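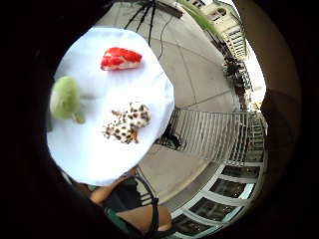
Vitville Swap List > Archive > March > Table cloths and leftovers

Re: round table, what's left on it

March, 4:40 pm
by Stellan Forsberg

Quick one, have to get back out before the van goes. Answers to Kinnunen's mail in order, sort of.

> Stellan, can you tell me which cloth ended up on the round table
> by the railing? I had the long ones down for the Claden side and
> now I'm one short. Also is there any soft stuff left, my sister
> wants something for the baby. And did the spotted one go?
> Kinnunen

Cloth: the white one. It's the good one, so yes, probably yours. Has a few creases in it, I didn't iron anything. Will fold it and put it in box 6 with the others.

Soft stuff: yes. Spotted one is still there, cream with the brown spots. Giraffe? Leopard? My daughter says cheetah. Lumpy whatever it is. Then the pale green one at the side, could be a pear, could be a lime, and the red and white one that looks like a slice of watermelon. Tell your sister she can have the lot if she wants, just say before 6 or they go in the Vurnon bag.

Please no more soft toys on the book tables, people pile them up and then the paperbacks end up on the ground. Round table only.

Takings were 289 at the Claden side and 165 on ours, not counting the coffee jar which I havent opened. Last spring we did 991 but that was with furniture, so don't panic.

Still need: tape, two people for the folding tables, whoever has the key to the shed. Someone left a blue umbrella, its in my car.

More tonight if I'm awake

Stellan

Last updated: March, 4:52 pm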